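食品包装学 第5回 配布資料
乾燥食品の吸湿と包装設計

担当:Evanthia Politis
演習担当:Nicanor Ponce、Noemí Contreras

5.0 今回の範囲

前回までに高分子フィルムの結晶性、ガラス転移、配向を扱った。今回はその知識を前提に、低水分食品(スナック、焼き菓子、粉末、乾燥麺など)の吸湿による品質低下を定量的に取り扱う。酸素透過と脂質酸化は5.6で要点のみ述べ、詳細は次回にまわす。熱力学の基礎(化学ポテンシャル、蒸気圧)は既習とする。

5.1 水分活性と含水率

水分活性 aw は、食品と平衡にある空間の水蒸気圧 p と、同じ温度における純水の飽和蒸気圧 p0 の比で定義する。

aw = p / p0

平衡状態では、aw を100倍した値が周囲の相対湿度(%RH)に等しい。含水率 m は本講義では特に断らないかぎり乾量基準(g-水/g-乾物)で表す。湿量基準の値が与えられた場合は、次式で換算してから計算に用いること。

m(乾量) = w / (1 − w) w:湿量基準の含水率(小数)

含水率が低い領域では両者の差は小さいが、中間水分食品では無視できない。レポートでは基準を必ず明記する。記載のない値は採点の対象としない。

水分活性と含水率は別の量である。同じ含水率の二種類の食品を一つの密閉容器に入れても、aw が異なれば水は移動する。ドライフルーツとシリアルを混合した製品でシリアルが軟化するのはこのためで、容器の外から水が入らなくても品質は低下する。移動の方向を決めるのは aw の差であって、含水率の差ではない。

5.2 水分収着等温線

一定温度で aw と m の関係を示した曲線を水分収着等温線という。多くの食品はS字型(シグモイド型)を示し、便宜上、三つの領域に分けて説明される。

領域I(低 aw):極性基に強く結合した水。単分子層に相当する。
領域II(中間 aw):多層吸着水。可塑化が進み、非晶質部のガラス転移温度が下がる。
領域III(高 aw):毛管凝縮水および溶質を溶かす水。微生物の増殖が問題となる。

領域の境界は明確なものではない。説明のための区分であり、水分子がどちらかの領域に固定されているわけではない。

結晶糖を主体とする食品はS字型を示さず、低 aw でほとんど吸湿しないまま、ある aw を超えると急激に吸湿する。非晶質の糖を含む粉末では逆に、低い aw でも吸湿量が大きく、途中で結晶化が起こると水を放出して含水率が下がることがある。等温線の途中に不連続がある場合、まず結晶化を疑う。

吸湿過程で測定した曲線と脱湿過程で測定した曲線は一致しないことが多い(ヒステリシス)。同じ aw では脱湿側の含水率が高い。包装食品の吸湿を予測する場合は吸湿側の曲線を使う。

5.2.1 BET式

m = m0・C・aw / [(1 − aw)(1 − aw + C・aw)]

m0 は単分子層含水率、C は吸着熱に関係する定数である。適用範囲は aw がおおむね0.45以下に限られる。aw/[m(1 − aw)] を縦軸、aw を横軸にとると直線となり、切片 1/(m0C) と傾き (C − 1)/(m0C) から両定数を求める。切片と傾きの和の逆数が m0 である。

5.2.2 GAB式

m = m0・C・K・aw / [(1 − K・aw)(1 − K・aw + C・K・aw)]

BET式に多層部分の補正定数 K を加えたもので、K = 1 のときBET式と一致する。適用範囲が広く、食品分野では標準的に用いられる。定数の決定は非線形最小二乗法による。測定点が少ないと K と C の間に強い相関が生じ、値が一意に定まりにくい。少なくとも定数の数の2倍を超える測定点を、領域IからIIIにかけて偏りなくとること。

5.2.3 直線近似

包装計算では、初期含水率と限界含水率の間だけが問題となる。この区間で等温線を

m = b・aw + c

と近似できれば、後述の微分方程式が解析的に解ける。b は等温線の傾きであり、食品の「吸湿容量」に相当する。b が大きい食品は、同じ量の水が入っても aw が上がりにくい。

直線近似の妥当性は、使用する区間内で残差を図示して確認する。決定係数だけを示した報告が毎年見られるが、曲率が残っていても決定係数は高い値をとるため、根拠として不十分である。

5.3 限界含水率

限界含水率 mc は、商品として許容できる最大の含水率をいう。何をもって限界とするかは食品ごとに異なる。

・膨化スナック、チップ類:食感(破断音、破断強度)の低下
・粉末飲料、調味粉末:固結(ケーキング)
・ビスケット類:破断強度の低下、層の剥離
・乾燥海苔:食感の低下と変色
・錠菓:表面の粘着、変形

食感を基準とする場合、官能評価と機器測定を併用する。機器測定の値はある aw の範囲で急に変化することが多く、非晶質マトリックスがガラス状態からラバー状態へ移る領域と対応づけて議論される。ただし、官能的な「しけた」という判断は、示差走査熱量計で求めたガラス転移点よりも低い含水率で現れる例が少なくない。両者を同一視しないこと。

限界含水率は温度に依存する。ガラス転移の観点では、保存温度が高いほど低い含水率でラバー状態に達する。夏季の流通を想定する場合は、室温で決めた mc をそのまま使ってはならない。

5.4 フィルムの水蒸気透過

5.4.1 溶解・拡散モデル

無孔の高分子フィルムを水蒸気が透過する過程は、(1)高圧側表面への溶解、(2)膜内の拡散、(3)低圧側表面からの脱着に分けられる。定常状態でフィックの第一法則とヘンリーの法則が成り立つとき、

J = D・S・(p1 − p2) / x = P・(p1 − p2) / x

J は単位面積あたりの流束、D は拡散係数、S は溶解度係数、x は厚さ、P = D・S は透過係数である。ポリオレフィンではこの単純な関係がほぼ成り立つ。ナイロンやEVOHのように水と強く相互作用する樹脂では、D も S も湿度によって変わり、P を定数として扱えない。

5.4.2 水蒸気透過度

実務では、厚さで規格化していない水蒸気透過度(WVTR、g/(m²・day))が使われる。WVTRは測定条件とともに示さなければ意味をもたない。日本国内のカタログでは40 ℃、90 %RHの値が多い。WVTRを測定時の水蒸気圧差で割ったものを、ここではパーミアンス Q と呼ぶ。

Q = WVTR / Δp [g/(m²・day・kPa)]

異なる条件の値を比較するときは、まず Q に直す。温度が異なる場合はさらにアレニウス型の補正が必要となる。

5.4.3 積層構成

n 層からなる積層フィルムでは、各層の抵抗が直列に加わる。

1/Q = 1/Q1 + 1/Q2 + … + 1/Qn

透過しにくい層が一つあれば、全体の値はほぼその層で決まる。乾燥食品用の軟包装では、外層に印刷適性と剛性をもつ二軸延伸フィルム、中間に遮断層、内層にヒートシール層を置く構成が一般的である。遮断層には、アルミニウム箔、アルミニウム蒸着、シリカやアルミナの透明蒸着、PVDCコートなどがある。

アルミニウム箔は無孔であれば実質的に水蒸気を通さないが、薄いものにはピンホールがあり、折り曲げによってさらに増える。蒸着膜の厚さは数十ナノメートル程度で、伸びや屈曲により微細な亀裂を生じる。平らな試験片で測った値と、製袋、充填、輸送を経た後の袋の値は異なる。

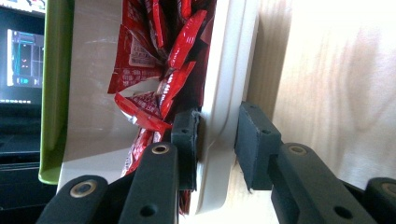 屈曲疲労の影響を調べるには、ゲルボフレックス試験機などで規定回数のねじりと圧縮を加えた後に透過度を測る。蒸着品では屈曲前後の比が構成によって大きく異なるため、設計値には屈曲後の値を用いることが望ましい。また、フィルム単体の測定にはシール部からの侵入が含まれない。シール端面ではシーラント層が外気に直接接しており、遮断層の性能が高いほど、全侵入量に占める端面の割合が相対的に大きくなる。小袋では面積に対してシール長が長いため、この傾向が強い。

5.5 吸湿による品質保持期間の計算

5.5.1 基礎式

次の仮定をおく。

(a) 外部の温度と湿度は一定である。
(b) 袋内の気相と食品は常に平衡にある。
(c) 袋内気相中の水の量は無視できる。
(d) フィルムの Q は一定で、透過は準定常とみなせる。
(e) 等温線は使用区間で直線とみなせる。

乾物質量を Ws、袋の透過面積を A とすると、水の収支は

Ws・dm/dt = Q・A・(pe − pi)

となる。pe は外部の水蒸気圧、pi は袋内の水蒸気圧である。pi = p0・aw、m = b・aw + c を代入して積分すると、

t = [Ws・b / (Q・A・p0)]・ln[(me − mi) / (me − mc)]

を得る。mi は初期含水率、me は外部湿度における含水率を直線近似式から求めた値である。me は実際の平衡含水率とは限らない。外部湿度が直線近似の区間より高い側にあるとき、実測の等温線から読んだ値を代入する誤りが多い。ここで必要なのは外挿値である。

フィルムの抵抗が食品内部の拡散抵抗に比べて小さい場合、仮定(b)は成り立たない。大きな塊状の食品や、遮断性の低い包材を用いた場合は注意する。

5.5.2 計算例

仮想条件として次の値を与える。

乾物質量 Ws = 61 g
透過面積 A = 687 cm² = 0.0687 m²
フィルムのWVTR = 2 g/(m²・day)(40 ℃、90 %RH)
初期含水率 mi = 0.02(aw = 0.10)
限界含水率 mc = 0.05(aw = 0.40)
保存条件 25 ℃、60 %RH
飽和蒸気圧 40 ℃:7.38 kPa、25 ℃:3.17 kPa

手順1 パーミアンス
測定時の低圧側を乾燥状態とすると、Δp = 7.38 × 0.90 = 6.64 kPa。
Q = 2 / 6.64 = 0.301 g/(m²・day・kPa)
ここでは温度による Q の変化を考慮しない。多くの樹脂では低温側で Q が小さくなるので、算出される期間は短めの値となる。

手順2 等温線の直線近似
b = (0.05 − 0.02) / (0.40 − 0.10) = 0.10
c = 0.02 − 0.10 × 0.10 = 0.01
me = 0.10 × 0.60 + 0.01 = 0.07

手順3 期間
ln[(0.07 − 0.02) / (0.07 − 0.05)] = ln 2.5 = 0.916
t = (61 × 0.10 × 0.916) / (0.301 × 0.0687 × 3.17) = 85日

手順4 概算による確認
許容吸湿量は 61 × 0.03 = 1.83 g。袋内の aw を初期と限界の平均0.25で代表させると、圧力差は 3.17 × (0.60 − 0.25) = 1.11 kPa、一日あたりの侵入量は 0.301 × 0.0687 × 1.11 = 0.0230 g となり、期間は80日である。対数式の値と桁および大きさが整合する。

測定条件のWVTRをそのまま用いて 1.83 / (2 × 0.0687) とすると13日となる。これは40 ℃、90 %RHの外気にさらし、かつ袋内を常に乾燥状態とみなした値であり、25 ℃、60 %RHにおける期間とは比較できない。

5.5.3 感度

式の形から、t は Ws と b に比例し、Q と A に反比例する。小容量化すると A/Ws が大きくなり、同じフィルムでは期間が短くなる。相似形の袋では、Ws を半分にしたとき A は2の3分の2乗で割った値になるため、t は0.79倍となる。対数項は mc が me に近づくと急激に大きくなる。mc の決定誤差がこの領域にあるときは、算出した期間の有効数字に注意する。

5.6 酸素と光

油脂を含む乾燥食品では、吸湿のほかに脂質酸化を考える必要がある。脂質の自動酸化の速度は aw に対して単調ではなく、単分子層付近で極小を示すことが多い。したがって、水分を下げるほど安定になるとは限らない。

包装側の対策は、窒素置換、脱酸素剤、酸素遮断層、遮光層に分けられる。窒素置換では充填直後のヘッドスペース残存酸素だけでなく、食品の空隙に含まれる酸素が時間とともに放出される点を考慮する。多孔質のスナックでは、充填直後の測定値が数時間後より低く出る。測定時刻を記録すること。

光は感光物質を介して一重項酸素を生じ、誘導期のない酸化を引き起こす。印刷インキの遮光性は色と膜厚に依存する。アルミニウム蒸着は可視光の大部分を遮るが、透過率は蒸着量によって変わるため、光学濃度で管理する。透明蒸着は水蒸気と酸素を遮断しても光を遮らない。

5.7 加速試験

品質保持期間が長い製品では、高温高湿下での加速試験を行う。温度依存性をアレニウス式で表すと、

k = k0・exp(−Ea / RT)

となる。実務で用いるQ10は、温度を10 K上げたときの速度の比である。Q10自体が温度によって変わるため、測定した温度範囲の外に適用してはならない。

吸湿を対象とする加速試験では、温度を上げると同時に飽和蒸気圧が変わり、等温線が移動し、フィルムの Q も変わる。三つの効果を一つのQ10にまとめた値は、その包材とその食品の組み合わせにしか使えない。包材を変更した場合に旧包材のQ10を流用した報告は、査読で差し戻される。

加速条件がガラス転移をまたぐ場合、常温では起こらない変化(固結、結晶化、油脂の分離)が生じる。試験条件は、対象とする劣化機構が変わらない範囲で設定する。

5.8 事例:包材切り替え時の食感低下

Mesdale社の膨化スナックの事例を演習で用いる。同社は遮断層をアルミニウム箔から蒸着に切り替え、計算上は十分な期間が得られると判断した。蒸着フィルムの供給元はJoneck社である。常温の棚置き試験では異常がなく、輸送試験後の試料で一部の袋に吸湿が見られた。

品質管理担当のBraulio Quezadaの報告書では、吸湿した袋の含水率のばらつきが大きいことが指摘されている。均一な透過であれば、袋間のばらつきはフィルムの透過度のばらつきと同程度に収まる。一部の袋だけが大きく外れる分布は、局所的な欠陥を示唆する。報告書では原因の候補として、次の四つが挙げられた。

・縦シールと横シールの交差部における通路漏れ
・シール部への粉末の噛み込み
・角部の突き刺しによるピンホール
・輸送時の屈曲による蒸着層の亀裂

前三者は貫通欠陥であり、水中減圧法や染色浸透法で検出できる。最後のものは貫通しないため、これらの方法では検出されない。検査法を選ぶ際は、どの欠陥が検出できないかを先に確認する。

5.9 演習課題

課題1
配布データ(Pluvarデータ、25 ℃、吸湿側)にBET式とGAB式を当てはめ、m0 を比較せよ。BET式で使用した aw の範囲を明記すること。

課題2
5.5.2の条件で、外部湿度を75 %RHに変えたときの期間を求めよ。me は直線近似式の外挿値を用いること。

課題3
5.5.2のフィルムに Q = 0.100 g/(m²・day・kPa) の層を積層した。接着剤層の抵抗を無視して全体の Q を求め、期間を再計算せよ。

課題4
5.8の事例について、四つの候補を区別する試験計画を作成せよ。試料の採取時点、検査法、判定基準を含めること。分量はA4で2枚以内とする。

提出先は演習担当のContreras。計算過程のない解答は受け付けない。表計算ソフトを使用した場合は、セルの数式がわかる形で添付すること。

5.10 記号一覧

A 透過面積[m²]
aw 水分活性[−]
b 等温線の傾き[g-水/g-乾物]
c 直線近似の切片[g-水/g-乾物]
m 含水率、乾量基準[g-水/g-乾物]
添字 i:初期、c:限界、e:外部湿度に対応する値
p0 飽和蒸気圧[kPa]
Q パーミアンス[g/(m²・day・kPa)]
t 時間[day]
Ws 乾物質量[g]
x 厚さ[m]

正誤
前年度版では5.4.3の直列抵抗の式で、左辺が Q と印刷されていた。正しくは 1/Q である。Iddrisu Bonsu氏の指摘による。

次回:脂質酸化と酸素遮断包装。EVOHの湿度依存性を扱うので、5.4.1を読み返しておくこと。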